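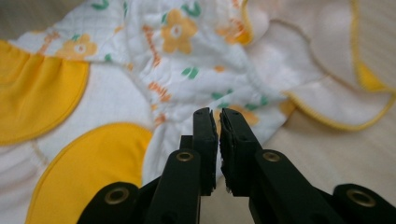
Is the folding room being automated?

Part of it is, in stages, and the dates have moved twice already. The first stage at the Odstead site covers sorting and folding of small items. Hanging garments and anything with poppers or zips stay with people for now, and we have not been shown a plan that says otherwise.

Who wrote this page?

The staff side of the Odstead working group. Management has its own page on the Zirklow intranet. We have tried to stick to what we have been told in writing, and to say so where we haven't.

What does it mean for my hours?

Contracted hours are protected until June. After that the wording is "subject to review", and we have asked three times what the review will look at. Overtime is a different matter - it was never guaranteed, and we expect less of it.

Will the machines be faster than us?

The supplier, Ortner, quotes 2,000 pieces a shift. The best shift in the trial reached 1,450, and that was with flat squares of cloth, all the same size. Baby clothes are another job. Quilted cotton bunches up, thin cloths slide over each other, and a printed side and a plain side have to end up the right way round. We would like to see a figure for a mixed load before anyone plans a rota on it.

Who shows the system how to fold?

We do. People on the line pick up and fold items with a hand-held gripper, and the recordings go to Ortner. Sessions last 20 minutes with a break of 15 after each. If yours run longer, tell your rep.

Do I get paid extra for that?

You get your normal rate. The group has argued for a supplement, as the skill being recorded is the one you were hired for. The answer so far is that it counts as "ordinary duties". We don't agree and the item stays on the agenda.

Can I refuse?

You can for the moment, and it can't be held against you in your appraisal. Get any request to change your mind in an email.

Are my mistakes being recorded as well?

They must be, if the recording is running. We were told the data won't be used to measure individual workers. It is a promise in a slide deck - we want it in the site agreement.

What about the retraining offer?

There is a course called Jotitham, for people who want to look after the new stations. Places are limited and the pay grade afterwards has not been set. Ask what the job is before you sign up.

Where can I see the risk assessment?

It is in the blue folder by the shift office. Check the issue date on the front page, as an older copy is still going round.

Last updated 2 October 2019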